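Ballum Residence Services: Shared Lounge Care

Return slippers to the wooden shelving unit in pairs. Wipe each tier monthly with a damp cloth, and dry it before anything is put back. Orange cushions are to be turned weekly and kept off the floor. Throw blankets are shaken outdoors, then draped over the seating. Bags and toys left overnight are taken to Room 200. 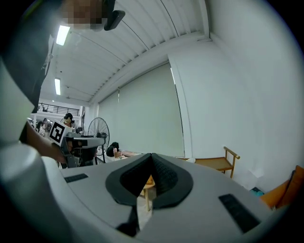
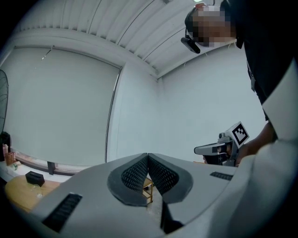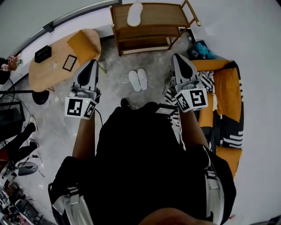 **How often should the concrete floor be washed?**

Wash it every 2 weeks with plain warm water and a well-wrung mop. In July, when the lounge is busiest, wash it weekly.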